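Filed under: Bench notes / Simulation

August 25, 2022 – Drastisex, wrist view vs. scene view

Picking up where I left off before lunch. The kitchen scene loads cleanly on Vikside again (hooray!), and I finally got the pose estimator reading both cameras without the two clocks drifting apart. The offset was 30 ms, all of it in my own buffering code, so I owe the renderer an apology for the grumbling.

What I'm after is a handle estimate the planner can trust when the fingers are close in. From far off it has the whole cabinet to reason with, bless it, but up close there's little more than a dark bar on a dark face, and the segmentation gets shy.
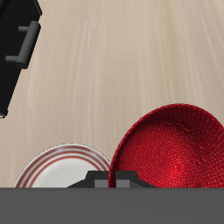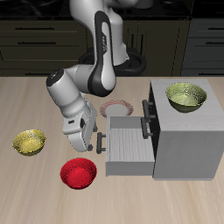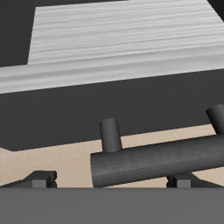

Drawer scene in simulation. First and last are wrist views, middle is the scene camera.

I ran 100 resets with the old mask threshold and lost the handle in 30 of them, nearly all in the close view. My hunch is that the mask bleeds into the drawer face wherever the posts overlap it – I'll try fitting the bar alone and leaving the posts out. Seed 715 is the worst of the lot, so start there if you're picking this up from me. Config is in the Ferkley folder, branch 2, and please don't tidy it yet!

Related entries
Jitpraphai planner: joint limits again
Depth noise settings from January
Ferkley folder layout

This site uses cookies to remember your login. OK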